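2024年1月26日　安瓿换药案，复检记录

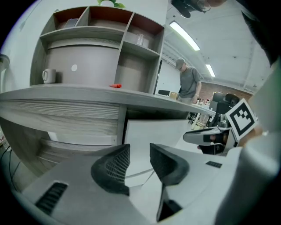
Stestholm 送来的芬太尼安瓿今天开始复检，先做外观，再取液。委托方怀疑有人在病房药柜里把药液抽走，灌回生理盐水，再把瓶颈封上，所以外观这一步不能省，颈部和底部都要在斜光下转着看。转瓶的时候旧镊子打滑，划出来的印子和可疑痕迹混在一起，很难分。夹头内侧打算改成细网格纹的垫面，纹路参照图中左边那根弯的黑色夹指，内侧网格细密。材料再定，先拿空安瓿试，试过以后才许碰检材。

## 检材

- 送检单位：Dusesen 医院药剂科，经 Stestholm 警方转交
- 案内编号：518
- 数量：13 支，标签均完整
- 对照：同批号未开封安瓿，由药厂 Laskowska 直接寄来，未经医院
- 封条：外袋封条完好，内袋有一处折痕，已拍照，封条号与移交单一致

移交单上“储存条件”一栏空着，打电话问过，对方答复常温避光，已请他们书面补一份。补来之前，报告里写“据委托方口述”。

## 外观

全部检材在体视镜下看过一遍。多数颈部玻璃光滑，色环连续，与对照没有区别。

可疑的有 2 支，暂编 A 和 B。

A：瓶颈上方有一小圈不规则的玻璃增厚，色环在这个位置断开，断口边缘发毛。液面比对照低。

B：瓶底偏心处有一个很小的圆形凹点，周围玻璃略有起伏，透光看像补过。不能单凭这个下结论，出厂时也可能有气泡或者料点，要拿对照的瓶底多看几支。

两支都先不开，等显微照片存档以后再取液。瓶底那个点在普通照明下几乎看不见，把灯放低、从侧后方打过来才出得来。下次遇到同类检材直接用这个角度，不必再从正面试起。

## 取液与前处理

1. 瓶外壁用无水乙醇擦拭，擦拭棉签单独留存，送 DNA。
2. 在远离可疑痕迹的一侧开瓶。A 的痕迹就在颈部，因此不掰，改用细针从肩部钻孔取液。
3. 每支取 200 微升，其余原瓶封膜，放回冷藏柜。
4. 加同位素内标，涡旋，稀释后上机。
5. 空白和质控穿插在检材中间，不要全放在序列头上。

上回有一批质控全排在前面，后半段灵敏度掉了没有及时看出来，整个序列重跑。这次 A 和 B 的前后都要各放一个空白，防止高浓度样残留把低浓度样带高。假如 A 里真是盐水，残留造成的小峰会很难解释，到了法庭上一定有人问。

取液用的注射器一支一换，用过的不冲洗，直接进锐器盒。手套换检材就换。

## 上机

质谱是 Grener 那台，早上做了调谐，质量轴正常，真空正常。柱子是上个月换的，保留时间与方法文件里一致。第一针溶剂空白里有一个小杂峰，离芬太尼较远，不影响定量，记下备查。第二针空白里杂峰变小，估计是管路里停机过夜留下的。

除芬太尼以外，同时扫利多卡因、丙泊酚、咪达唑仑和几种常见肌松药。委托书只要求测芬太尼含量，但是换药案里灌回去的未必是盐水，以前见过灌别的注射剂的，外观都是无色澄清，只测一项会漏。肌松药走另一条方法，极性太大，在现在这根柱子上基本不保留，要换亲水作用柱，排在后面做。

钠和氯用离子色谱测。芬太尼注射液本身就是用氯化钠调等渗的，所以光测出钠和氯说明不了什么，必须跟对照放在一起比。这一点在报告里要写清楚，免得有人拿着“检出氯化钠”几个字去当结论。

## 目前的结果

只跑完了对照和一部分外观正常的检材。

- 对照：含量在标示范围内，平行样吻合
- 外观正常的检材：已出结果的都在标示范围内
- A、B：未进样

芬太尼的标准曲线线性没问题，最低点回算偏高一点，还在允许范围里。如果 A 或 B 落在低端，要另配一条低浓度曲线，不能拿这条往下外推。

## 病历部分

医院另外附了术后镇痛记录的复印件，有几例患者疼痛评分一直下不来，追加用药以后仍然高。药剂科的意思是想让我们把这些病例和检材对上。这件事本室做不了：安瓿是从药柜里收来的，没有给患者用过，和具体哪一例没有直接联系。可以做的是看批号和领用时间有没有重叠，但也应由侦查人员去排，我们只报瓶子里有什么、有多少。复印件已经退回，退件登记在收发本上。

如果以后还要查患者是否实际用过药，得有当时的血样，而且要看检验科留样有没有超期。9 月那个案子就是因为留样已经销毁，最后只能查头发，分段也分不到那么细。已经提醒对方尽快去问，现存的血样一律先冻起来，不要等委托手续办齐。

## 待办

- A、B 瓶颈和瓶底的显微照片存档，加比例尺
- 对照瓶底再挑几支，看有没有同类凹点
- 向 Laskowska 要封口工艺的说明，问清楚色环是封口前还是封口后印的
- 低浓度曲线的标准溶液，取液之前配好
- 夹头垫面先用空安瓿试，看会不会留印，也看会不会掉屑
- 亲水作用柱提前平衡，别占 A、B 的机时
- 催储存条件的书面说明

检材已全部放回冷藏柜上层，钥匙交接记在柜门登记表上。序列还在跑，剩下的是外观正常的几支，跑完自动切待机，数据明早处理。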